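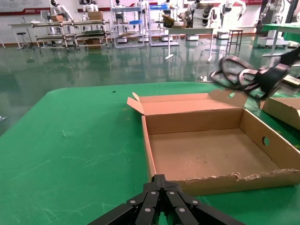 What's Inside Cardboard?

Find a cardboard box and look closely at a torn edge. See the wavy part? Cardboard like this is called corrugated, a big word that means "folded into ridges." It's a paper sandwich! Flat paper goes on the outside, and a wavy sheet is glued in the middle.

Those little waves are amazing. Each one works like a tiny arch, and arches are great at holding things up. There is air between them too, so the box stays light enough for you to carry.

Some boxes have a round hole in the side. Slip your hand in and you've got a handle!

Try it: Fold a sheet of paper back and forth like a fan. Lay it across 2 cups and put pennies on top, one by one. Now try a flat sheet. Which one holds more?

When your box wears out, flatten it and recycle it. It can become paper again!

Print this page | E-mail this page

More to explore
Why Do Bubbles Pop?
How Tape Sticks
100 Things to Make From Paper

We use cookies to remember your settings. OK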